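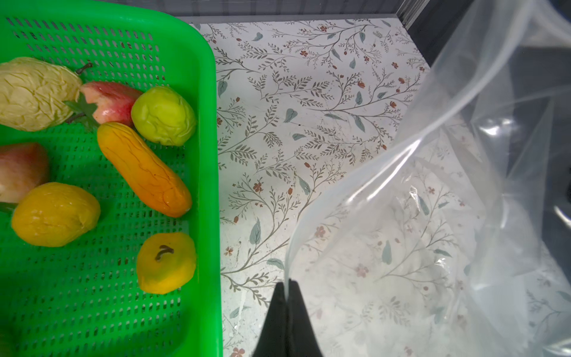
I'd been after a decent set of play fruit and veg for ages. We run a little pretend shop at the toddler group in Fadodcombe and the old food had got to the stage where the banana was mostly sticky tape, so in January I finally gave in and ordered the Grakex market set from Ferier. It had 167 reviews on there when I bought it and I read far too many of them, so I'll try to say the things I wanted to know and couldn't find.

First thing, the skins. They're all wrinkled and a bit shiny, every single one, and I wasn't sure about it when I opened the box. The round yellow-green one looks as if it's been sitting at the bottom of a fruit bowl since Christmas! But I've come round to it. The children run their fingers over the creases, and they're easier for small hands to hang on to than the smooth Šimek ones we had before, which shot across the floor if you so much as looked at them.

The cabbage is my favourite. It's a pale creamy yellow with proper crinkly leaf folds and it gets bought and sold more than anything else in the shop. The strawberry is lovely too, a pinky red with its green leafy top, though it's a funny size next to the rest (I don't mind, the children certainly don't). The pear has a dark curly stalk that everybody wants to pick it up by. I keep expecting that to come off and so far it hasn't.

Now for the grumbles. Some of it you really do have to guess at. There's a long orange one that I sell as a papaya and one of the other mums sells as a carrot, and the round yellow-green one could be a lime or an apple depending who's behind the till. Same with the red and yellow one - peach? mango? There's no list in the box and nothing on the Grakex leaflet apart from a washing symbol. If you're buying a set to teach the names of things, I'd want something clearer than this. For playing shops it hardly matters, and we've had some very good arguments out of it.

My other moan is the weight, or lack of it. The listing says 500 grams for the whole lot and that felt about right for the price, but shared out between all the pieces it's not much, and they don't have any heft when you plonk them on the toy scales. The needle barely moves. I've been telling customers it's a special offer.

We keep ours in a bright green plastic basket with little holes all over it, and I'd recommend something like that whichever set you get. You can see what's in there from across the room and the crumbs fall through instead of collecting underneath. Mine has room to spare at one end, so the shopping list and the purse go in as well. The creases in the fruit do hold on to biscuit, mind, so I go over them with an old toothbrush and some washing-up liquid. The colours have stayed as they were.

Delivery from Ferier was quick and the box was much too big, full of brown paper, which the children played with for longer than the fruit that first morning.

Four stars from me. It loses one for the mystery fruit and the scales. I'd buy it again for the cabbage, and I've got my eye on the bread set next if the price comes down a bit.

Reviewed 17 May 2022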